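The play kitchen census

It started with the strawberry. I was kneeling in the back room one evening in September, looking for a missing shoe, and found a toy strawberry wedged in the heating vent with its leaves still on. By bedtime I had decided, in the calm way of someone who has had enough, to sort out the entire play kitchen.

We own 14 tubs of pretend food. The kids are two, in number and apparently in emotional age, and neither has pretended to eat anything from 12 of those tubs.
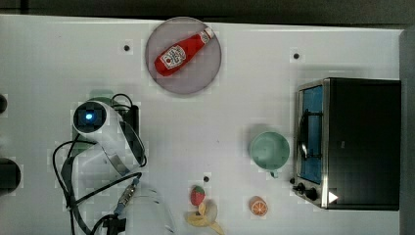 My rule for keeping things was simple: if it gets played with, it stays. The trouble is that everything gets played with the second you try to give it away. Ketchup is the star of our kitchen, served with soup, with cake and once with my slippers. Putting the red bottle on its side on a plate, like the catch of the day, is exactly how my youngest would plate it up. The strawberry is dessert. Sometimes it is also the bill.

My neighbor Ramil Soriano has a system for this, naturally. He keeps the play food in a Wullholm drawer unit, labeled, and claims his daughter puts things back. I have seen the drawers. There was a sock in "Dairy."

I gave the labels a try anyway. Fruit lasted until breakfast. 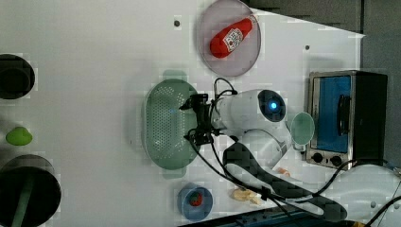
So I gave up on categories and went by size. Big things on the low shelf, small things in one tub with a lid, and anything that squeaks goes to my brother's house. The real colander went back to the real kitchen, where I had been draining pasta with a pot lid and a prayer for almost a month.
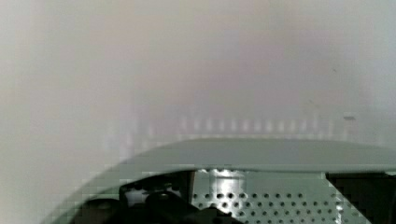
Rows and rows of little holes.

The strawberry has gone missing again. I checked the vent.

Comments

Bienvenido Magbanua: We had a pretend fried egg go through the wash so often it's now just an egg white.

Trudging Along: Which Wullholm unit? The narrow one tips.

Ramil Soriano: The sock was cheese.

Contact | © The Back Room Blog | Back to top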